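Search this site
Enter keywords... Go

We use cookies to remember your login and your army lists. OK / Read more

Bradanis gets a second edition, and I am way too happy about it

February 21, 2018

So I woke up to a very full inbox this morning, and almost all of it was you guys yelling the same thing at me: Bradanis is coming back! Dareck confirmed a second edition of their little skirmish game, with preorders opening in April. If you've read this blog for any length of time, you know I've been whining about the old rulebook for ages (the index alone, ugh).

Yoshinori Sekiguchi is back as lead designer, and he's brought in Declan Dunne to write the campaign rules. Declan wrote most of the fan supplement a lot of us have been using at home, so I couldn't be more pleased for him. The new book runs 248 pages and covers four factions, and the two that only ever existed as PDFs finally get proper printed lists. Yes, that includes the Umano river clans. Yes, I already own too many of them.

The big rules change is activation. The old you-go-I-go turn is gone, and now you pull tokens from a bag and can hold one back for later in the round. I got to try it for a couple of games with the preview sheet and it's a lot more tense. My archers sat behind a wall for most of the first game waiting on a token that never came, and I had a great time anyway. Cavalry took a hit, though. They can't charge through light cover anymore, so if you built your whole list around the Fukuda lancers, you may want to start thinking about some infantry to go with them.

Points costs are getting redone too. The preview sheet only lists leaders and basic troops, so I can't tell you how your exact warband will come out, but mine ended up a little cheaper and I squeezed in an extra standard bearer.

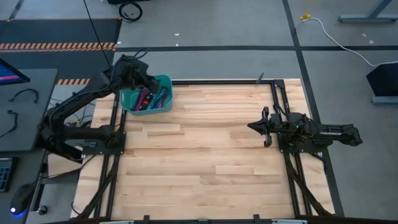 Old models are all still legal, by the way, and so are the old base sizes. I asked Declan about that by email first thing, as I've got a shelf full of square bases and zero desire to pry anything off them. He says square or round is fine as long as you and your opponent agree before the first token comes out of the bag. The old scenario cards won't carry over, but he's rewriting the favorites for the campaign chapter, and the bridge fight made it in!

No word on price yet. I'll post a longer write-up of the token rules once I've played a few more games, probably with my lancers on foot.

Get new posts by email! Your email address Subscribe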